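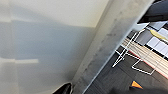
I bought the Studbridge tall cabinet in August, after the hinge on the old one gave up and the door started greeting visitors by falling on them. It cost me $342 and came in 5 boxes, one of which held nothing but cardboard protecting other cardboard. Assembly took an evening and a fair bit of language. The finish is a smooth off-white that the catalogue calls Lutden, and it does what every pale, smooth surface does, which is pick up whatever light is going. You get cream at the top and a blue-grey shadow through the middle, so the colour you chose in the shop is only ever a rumour. I've stopped trying to match the wall to it.

Build quality is decent for the money. The doors hang straight after a bit of fiddling with the hinges, and the shelves don't bow under my casserole dishes, which have finished off better furniture. The instructions have 31 steps. Step 5 should be step 2, and whoever drew the cam locks had clearly had them described over the phone.

My neighbour Magdolna Győri has the Trollar version and reckons hers closes more quietly. It does. It also cost a good deal more, and she's mentioned the quiet closing every time I've been over for a cuppa.

Gripes: the feet adjust by a poofteenth per turn, the touch-up pen had dried out in the packet, and fingerprints show if you so much as think about lunch. Delivery was prompt and the bloke carried it all the way up the stairs.

Four stars. I'd buy it again, provided somebody else put it together.

Rebecca Zuccaro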